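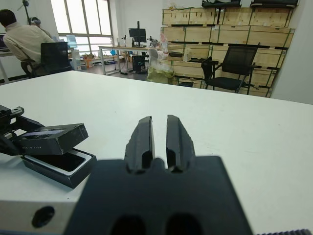
403号室　白いテーブルと箱の作業　点検表(コメント付き)
記入:グレニス・バクスター
確認:マール・トレロア
点検の時間:水曜日の午前、作業の前と後

記入のしかた
良い場合は「良」、直すことがある場合は「要対応」、見ることができなかった場合は「未確認」と書きます。「たぶん良い」は使わないでください。前回、私が二回使って、トレロアさんに注意されました。コメントは短くても大丈夫ですが、場所がわかるように書いてください。

A　テーブル

1.天板の表面に、手や紙が引っかかる傷がないこと
結果:良
コメント:小さい跡と点のような汚れが少しあります。指で触りましたが、引っかかりは感じませんでした。乾いた布で拭いて、消えない跡はそのままにしました。強い洗剤は使っていません。

2.天板の角と側面に、欠けや鋭いところがないこと
結果:良
コメント:手前の左の角に近い側面に、丸い穴があります。穴のふちも触って確認しました。前に、この穴にペンを立てた人がいました。ペンの先が通路のほうに出て服に当たるので、何も差さないようにお願いします。

3.テーブルがぐらつかないこと
結果:要対応
コメント:奥の角を手で押すと、わずかに動きます。脚の下の調整ねじを回しましたが、私の力では最後まで締まりませんでした。ヘナレの設備担当に連絡しました。直るまで、テーブルに腰をかけたり、体重をかけて寄りかかったりしないでください。
トレロア追記:午後にもう一度押してみました。同じです。今週中に見てもらえる予定です。

B　箱とふた

4.箱の外側に、つぶれや破れがないこと
結果:良
コメント:小さい黒い箱は、指のあとと白いほこりがとても目立ちます。傷だと思って「要対応」に入れた箱を拭いたら、ただのほこりだったことがあります。先に柔らかい布で拭いてから判断してください。

5.ふたと本体が正しく合うこと
結果:要対応
コメント:テケルの箱を29個確認しました。ほとんどは静かに閉まりますが、一個だけ、ふたの短い辺が浮きます。上から押すと閉まりますが、手を離すとまた少し上がります。黄色い付せんを貼って、棚のいちばん下に置きました。無理に押さないでください。内側のふちが折れる心配があります。

6.ふたを閉める前に、箱の中を見ること
結果:良
コメント:中が暗い箱は、上から見るだけでは底がよく見えません。少し傾けて、部屋の明かりを入れて見ます。前回は、小さい紙の切れ端が底の角に残っていました。手袋の指では取りにくかったので、テープの端につけて取りました。

7.印刷の面と文字に、こすれがないこと
結果:良
コメント:印刷の面を下にして滑らせると、細い線がつきます。持ち上げてから動かすことを、もう一度みなさんにお願いします。ふちの細かい文字は私の目には小さすぎるので、引き出しの拡大鏡を借りました。使ったあとはケースに戻してください。 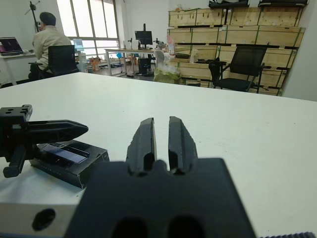

箱をテーブルに置く向きについて、二人の方から質問がありました。斜めに置いてあっても、点検では「良」にします。ただし、テーブルのふちから手のひら一つ分は内側に置いてください。ふちに近い箱は、そばを通る人の袖に当たって落ちることがあります。落ちた箱は、外側がきれいに見えても、4番からもう一度確認します。

C　部屋と周りの人

8.通路に物がないこと
結果:良
コメント:朝は、通路にフラルティオリエの大きい段ボールが二つ出ていました。受け取りの人に話して、壁のほうへ移動してもらいました。ヴァロフ行きの荷物も同じ場所に置かれることが多いです。置いた人の名前を紙に書いて貼ってください。名前がないと、私はだれに頼めばよいかわかりません。

9.いすとコードが、人の足に当たらないこと
結果:要対応
コメント:ノートパソコンの電源コードが一本、いすの後ろの床を通っていました。キャスターで踏むと、コードの外側が切れるおそれがあります。その日は机の脚に沿って仮に留めましたが、留め具が弱いです。新しい留め具を注文しました。席を立つときは、いすを机の下まで入れてください。

10.声をかける方法が決まっていること
結果:良
コメント:ヘッドホンをしている人には、後ろから呼んでも聞こえないことがあります。急に肩に触るとおどろいて、手が物に当たるかもしれません。横から手を上げて、目が合ってから話してください。火災の訓練のときも、音だけに頼らないで、隣の人が目で確認することにしました。

11.作業の後の片づけ
結果:良
コメント:ふたと本体が別々にならないように、必ず組にして棚に戻します。布は使ったものと新しいものを分けます。前の点検表では「布をきれいにする」と書きましたが、洗うのか、たたむのか、意味が二つあると言われました。正しくは「使った布は青いかごに入れる」です。

点検にかかった時間:30分
いつもより長くなりました。5番で箱を全部もう一度開けたからです。

残っている対応
テーブルのぐらつき(3番):設備担当の返事を待っています。
ふたが浮く箱(5番):付せんのまま保管。トレロアさんが購買に聞きます。
コードの留め具(9番):届いたらバクスターが付けます。

トレロアのコメント
全体を読みました。5番の箱は、私も手に取って同じ状態を確認しました。次回から、浮いている辺がどちら側か、印刷の文字がある辺を手前にして書いてください。8番の段ボールは、夕方に見たときは片づいていました。

バクスターの返事
わかりました。次の表に「文字を手前にして、左・右・奥・手前」と書く欄を作ります。日本語におかしいところがあれば、表に直接、赤で直してください。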